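**Visit report: Open day at the Stanciu Institute for Molecular Biology**
June 25, 2018

The Stanciu Institute opened its research building to visitors for the second year running. Our department sent a group of 14, made up of teaching staff and graduate students from the cell biology program. The purpose of the visit was to learn how the institute organizes its work on protein folding, and to discuss the terms on which our students might spend a summer there.

The day began in the main lecture hall with a welcome from Irfan Chin, head of the protein structure group. Dr. Chin spoke for half an hour on chaperones, the proteins that help other proteins reach their proper shape. His group studies one family of chaperones found in yeast and asks why some of them become less effective as the cell ages. The talk was pitched at a general audience, but the discussion afterward was not. Several of our students asked about the choice of yeast over human cell lines, and Dr. Chin answered that yeast cells divide quickly, are cheap to keep, and carry close relatives of the human proteins under study.

Visitors were then divided into groups of 8 for the laboratory tour. Our party was split, and the notes below combine the accounts of both halves.

## Cell culture and strain collection

The strain collection occupies two rooms on the ground floor. It holds 945 yeast strains, each with a single gene removed or changed. Strains are stored frozen and are revived on request. The staff explained their labeling rules in some detail — every tube carries a strain number, a freezing date, and the initials of the person who prepared it. A strain that fails to grow on two attempts is withdrawn and rebuilt. Our own collection has no such rule, and the group agreed that one should be considered.

## Structure and imaging

The imaging suite is shared by four research groups and booked through a system called Domness, developed in house. Time is assigned in blocks of half a day. New users must complete two supervised sessions before working alone. Samples for structure work are prepared in a separate cold room, which we viewed through the window only.

A member of the imaging staff described a recent project in which a single chaperone was recorded in three different shapes, depending on whether it was holding a partner protein. The results have been submitted for publication and we were asked not to repeat the details. The group found this the strongest part of the tour.

## Computing and data

Protein structure work now depends heavily on computing, and the institute has placed its data staff on the same corridor as the laboratories. Raw images are kept for five years and processed files without limit. Students on placement are expected to learn the basic steps of image processing themselves, and most of that work can be done on an ordinary laptop, such as the dark one open near the back of the table. Larger jobs are sent to a shared cluster, for which each student receives 500 hours of computing time.

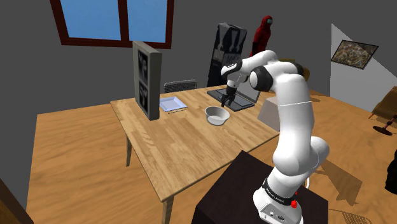
Placements were discussed over lunch with Dr. Chin and the training office. The institute can take two of our students each summer, for ten weeks, beginning next year. Applicants should have completed one laboratory course in genetics or biochemistry. Housing is not provided, but the training office keeps a list of rooms near the campus. A short written report is due at the end of the stay, with a copy to the home department.

The afternoon closed with a poster session in the entrance hall. Two posters are worth noting for our own students: one on how heat affects chaperone levels in dividing cells, and one comparing three methods of breaking open yeast cells without damaging the proteins inside. Copies of both have been requested and will be placed in the department reading room when they arrive. Questions about the placements should be sent to the graduate office.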